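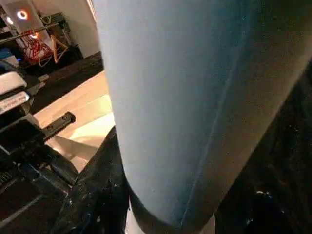 Reusable Bottles in Our Dorm: Who Uses Them, Who Loses Them
Project report, Azadeh Sadeghi

I picked this topic because I own 2 insulated bottles and couldn't find either one the week we had to hand in proposals. One was in the laundry room at Gwynne Hall (I still don't know how) and the other was under my bed, with old tea in it. So the question was sitting right there — do these bottles really replace throwaway cups, or do we just buy them and leave them places?

What I did

I asked people on my hallway and the one above it to keep a drinks diary for five days. In the end 40 people handed one in, which made me really happy! Every time they had a drink away from their room they wrote down what it came in. I also went through the lost and found shelf by the front desk at the end of each day, usually right before dinner, and wrote down any bottles that had turned up.

The other part was a small test in the kitchen. I filled a 700 ml insulated bottle and a plain plastic one with hot tap water at 8 in the morning, put the lids on, and left them on the counter. I checked them at lunch and again before bed with a cooking thermometer I borrowed from my aunt in Astanstead.

What I found

People used their own bottle for water almost all the time. Coffee was a different story. Most of the coffee in the diaries came in paper cups, even from people who had a bottle in their bag. When I asked why, the answer I got most was that the bottle already had water in it, and the next one was that coffee leaves a taste. I get that, mine still tastes like mint.

The insulated bottle was still nice and warm at lunch. The plastic one had gone to room temperature by then, so I stopped checking it.

As for the lost and found, the bottles that got picked up again fastest had stickers or a name on them. The plain ones just sat there. One plain gray one was on the shelf before I started and it was still there when I wrote this up in July.

Problems

My diary sheet had one box for "tea/coffee" and I should have split it. A few people also filled in the whole thing on the last evening from memory — I could tell from the pen. I kept those in but marked them with a star in the table.

If I did it again I'd ask the people at Jonow House too, as they have a coffee machine downstairs and we don't.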